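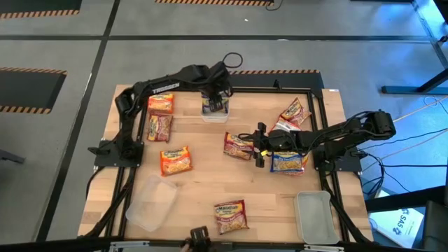
Two-arm cell with ramen packets on the table, one packet in the clear container

From: Kohei Yagi
To: small-packers list
Date: Sunday, April 22, 2018
Subject: Re: Has anyone bought Pimow?

Nele De Smet wrote:
> Hello all,
>
> We are a small co-packer (variety boxes, mostly dry goods and snacks)
> and Cemby has been calling us since February about Pimow. For those
> who haven't had the call, it is a table with two arms and a service
> contract. Your people show it the job by hand, Cemby takes the
> recordings away and trains it, and then it is supposed to do the job.
> The rep says 50 demonstrations per product is enough and that we could
> be running within 60 days of signing.
>
> My line is seasonal and I can't get people for the fall. So I am
> tempted. The demo was nice to look at. The two arms pass a packet from
> one to the other and put it in a tub, and my boss was sold before the
> coffee came.
>
> What I would like to know:
> - is the training figure believable for soft packets?
> - does the service fee make sense next to a plain machine, like the
> Nishad feeder?
> - has anyone seen it run a whole shift?
>
> Nele De Smet

Nele,

I have sat through the same pitch and gone back a second time with my own questions. I haven't bought it. So take this as notes from somebody who spent time on it and kept his wallet shut, and if there is a real Pimow customer on this list I would much sooner read your mail than mine.

Short version: I think there is something in it, I don't think it is what you need for the fall, and I would not sign the contract as written.

What you are buying

The table is a nice solid thing, light butcher block with a black extrusion frame around it and an arm mounted on each side. The left arm has TROSSEN on it in large white letters, so Cemby isn't claiming to make its own arms and I don't hold that against them. It does mean you should ask who fixes one. I asked. I was told "we handle the relationship," and I still don't know what that sentence obliges anybody to do when a servo quits on a Friday with pallets waiting.

Look at what is on the table too. Ramen packets, spread out with plenty of bare wood between most of them. The exception is the pair in the upper right, where one lies partly on top of the other. That overlapping pair is your line, Nele. Yours and mine. Product comes to us in a heap out of a case, and I would pay a lot more attention to a demo that started from a heap.

Also note that the containers stand open on the table. I asked whether the tub could arrive on a belt. "That would be a different task," meaning a fresh round of demonstrations and a fresh invoice.

The training figure

I don't think the rep is lying about the 50. I think it is the answer to a smaller question than the one you asked. As I understood their engineer (who was a good deal more careful than the rep, ask for the engineer) it is enough to get one packet type going, on one table, under one set of lights, with the tub where it was in the recordings. Change the wrapper and you may be fine. Change the size of the packet, or put it in a tray in place of the tub, and he started using words like "top-up session."

Now think about a variety box. How many products do you run in a season? And how often does a brand change its film without telling you? I went through our own list and gave up before the end of the snacks.

The other cost in there is labor. Somebody has to make those demonstrations, driving the arms by hand, over and over, the same way each time. Cemby treats that person as free. At my place it would be my best packer, because the engineer was quite clear that sloppy recordings make a sloppy robot. So in the weeks when I'm short of people I would be taking my best one off the line to teach a table.

Soft packets

This is the part where I was more impressed than I expected to be, so I want to be fair about it. Film packets are nasty. Suction cups leak on the crinkles and a simple clamp crushes whatever is inside. Two fingers, with a second hand to meet them, is a sensible way to go at it. It is how my packers do it when they want to turn something around.

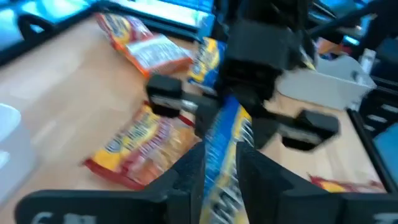
The handover

The rep will make a big thing out of this move. The packet is pinched between the near fingers, nearly on edge, and the other gripper is right above its top end. Fine. A hold like that on a narrow packet is hard to get, and I give them credit for it. From a still I couldn't tell you which arm is giving and which is taking, and I doubt the rep could either.

My trouble with it is that I don't see why I want it. If the packet is within reach of the arm that has to place it, passing it across adds a step. If it is out of reach, I would move the tub. I asked what the handover was for and was told it "shows the capability." So it is a party piece, until you have a job that calls for turning a product over, label up, say, or feeding a slot end first. I do have one job like that. You might. Price it on that job only.

The other packages lying near that gripper bother me a bit as well. There is one down to the left and another partly hidden beside the far gripper. On a crowded table I would want to know how often a finger knocks a neighbor out of place, and what the system does then. Ask them to run it for you with the table full and with you putting the product down, not them. When I asked, the table was "set up for another customer's trial." Maybe it was.

Whole shift

No, I have not seen one, and I haven't found anyone who has. The longest run I watched was short enough that I didn't finish my coffee. The brochure says Zurimard, their reference site, gets "63 percent less touch time." I rang Zurimard. The man there was perfectly polite and said they liked it, and then it came out that the measurement was on one product and that a person stands at the table to clear it when it stops. I asked whether that person's time was in the figure. He wasn't sure. He said to ask Cemby. Cemby said to ask Zurimard.

Touch time is a slippery word anyway. I can cut touch time on any job in the building by paying a man to stand there with his hands in his pockets. What you want on paper is:

good packs per hour, over a full shift, your product
number of stops, and who cleared them
time to switch from one product to the next
what counts as a mispick, and who decides

If they won't write those down you have your answer, or at least I had mine.

Against the Nishad feeder

It isn't really the same animal. The Nishad is dumb and quick and it will do flat packets of one size until you switch it off. We have had ours long enough that the paint is gone from the guard. It hates anything puffy and it takes us most of a morning to change over. But I know precisely what it costs, and when it jams my guys open the lid and fix it themselves.

Pimow, on what I saw, is slower than one decent packer. The engineer didn't argue with me there. His line was that it doesn't go home at night, and that is a real argument if you have night work and nobody has to stand beside it. See Zurimard.

The service fee is where I walked. You pay for the table, you pay monthly for the training service, and if you stop paying monthly the table keeps the last thing it learned but you can't teach it anything new. The recordings your people made stay with Cemby. Read that clause twice. It is on page 2 of the terms, about halfway down, and the rep did not bring it up. I asked for it to be struck, or at least for a copy of our own recordings at the end of the contract, and they said they would "take it to the team." That was several weeks ago.

What I would do in your place

Ask for a paid trial on your floor with your three ugliest products. Pay for it so they take it seriously, and keep it separate from the purchase. Leave the lights alone, leave the table wherever you would really put it, and have one of your own people do the teaching so you find out what that costs. Don't let your boss go to another demo by himself.

And don't plan the fall around it. Sixty days from signing is sixty days from when their table arrives and their engineer is free, and there looked to be very few engineers for the number of reps. Book your temps now. If the trial goes well you can put the thing on the slow product in the corner and see how it behaves through the season.

I may have caught them on a bad couple of weeks, and I did like the engineer. If they come back with a clean clause on the recordings and a shift log I will look again. Did they quote you the table separately, or only as a bundle with the service? Mine was a bundle, and the split would tell us both something. Send it to me off list if you don't want it in the archive.

Kohei Yagi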